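Grinmont Technical Institute
Materials and Society, Unit 5: Sorting and Recycling of Household Plastics
Course handout, January 2021
Instructor: Montri Chaiyaporn

Scope

This unit covers the path of rigid household plastics from the curb to the bale. Film, foam and textiles are left to the next unit. Students should have read the Bennani chapter on thermoplastics before class and should be able to state the difference between a thermoplastic and a thermoset without notes.

5.1 Resin types

Most rigid packaging is made from one of three resins: PET, HDPE or PP. All three are thermoplastics and can be melted and formed again, but they do not mix well in the melt. A small share of the wrong resin gives a cloudy, brittle or streaked product.

PET (code 1) is clear, stiff and denser than water. Drink bottles are the main source.
HDPE (code 2) is milky or colored and floats. Milk jugs and detergent containers are typical.
PP (code 5) floats as well, and is found in caps, tubs and trays.

The number in the triangle names the resin. It is no promise that a local program accepts the item.

5.2 Collection

Two systems are compared in this course. In single-stream collection, all recyclables go into one container and are separated at a plant. In source-separated collection, the household does the first sort. Single-stream brings in more material per household and costs less to haul. It also delivers dirtier material, and broken glass ends up in the paper.

The Prolcombe case (see reader) follows a town that moved from the second system to the first. Tonnage rose by 14 percent in the first year, while the price paid per bale fell. Work through the tables and decide for yourself whether the town came out ahead. The answer depends on how you treat landfill fees, and both treatments are defensible.

5.3 Separation at the plant

The order of steps varies from plant to plant. A common layout is:

1. Manual pre-sort. Bags, hoses and large objects are pulled off the belt.
2. Screens. Rotating discs carry flat items up and let containers fall through.
3. Magnet and eddy current. Steel is lifted out; aluminum is thrown off the end of the belt.
4. Optical sort. Near-infrared light is reflected differently by each resin, and air jets push the selected items off the belt. Black plastics colored with carbon black absorb the light and are usually missed.
5. Quality check, by hand or by machine.

Density separation comes later, at the reclaimer. Ground flake goes into a water tank; PET sinks, while HDPE and PP float. Caps left on bottles are therefore not a serious problem, although older leaflets still say to remove them.

5.4 Contamination

Contamination is reported as a percentage of mass. For a sample of 100 kg holding 15 kg of non-target material, the rate is 15 percent. State whether liquid is included — the Privby worksheets include it, the Prolcombe tables do not, and the two sets of figures cannot be compared directly.

Food residue, liquids and the wrong resin are the usual causes. A bottle with liquid left in it is too heavy for the air jets and tends to stay with the residue.

A water bottle and a bin, the two ends of household disposal.

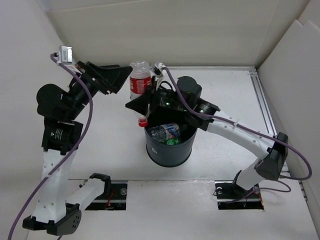 5.5 Loss and yield

Yield is the mass of clean flake leaving the reclaimer divided by the mass of bales entering it. Labels, caps, glue, moisture and fines all count as loss. To get the yield of a full chain, multiply the yields of the single stages. Do not average them. This error came up in many of the September papers.

5.6 Problems

a) A plant receives 100 t of mixed containers and sends 15 t to landfill. Find the recovery rate. List what you would need to know before calling it a recycling rate.

b) Explain why a float-sink tank cannot separate HDPE from PP. Suggest one method that can.

c) Using the Prolcombe tables, redo the cost comparison with the landfill fee doubled.

Written answers go in the unit folder before the next lecture. Show units at every step.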